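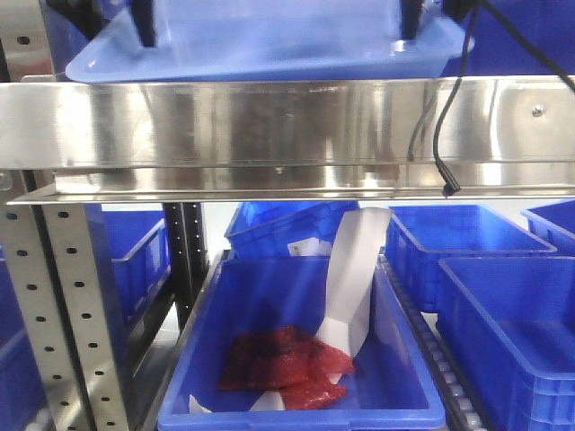
Blue bins on the rack and roller conveyor, with a red packet in the middle one.

About Isarance

We teach robots to handle the small, floppy, awkward things that people pick up without a second thought. Audrey-Anne Wong started the company in a rented bay in May, with one rack and a great deal of patience, and we still work much the way she did then: a person steers the arm by remote control, feels out a good way to do the job, and the robot learns from what that person did.
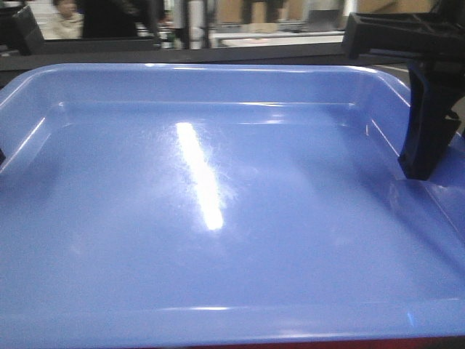

The gripper at the right-hand rim of an empty tray.

Our operators come from packing lines, kitchens and sewing rooms (we love hiring people who are good with their hands!), and each of them trains for 21 days before recording a first task. After that it's picking, placing and starting over, up to 300 demonstrations for a single task.

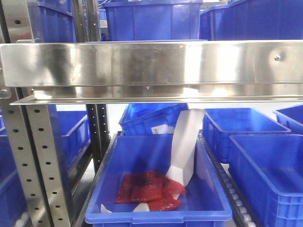

Most of that work goes into Panari, our bin-picking program, and its little sister Kiani, where beginners get to practice. You're very welcome to come by and try the controls yourself.
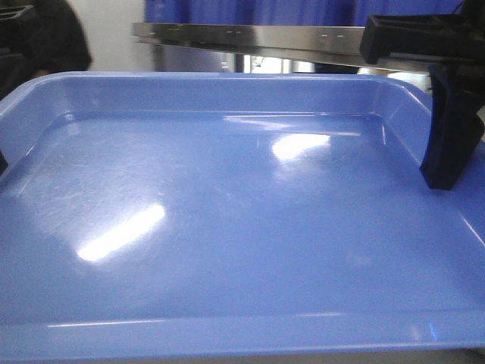

Visits last 110 minutes, and we'll gladly put the kettle on.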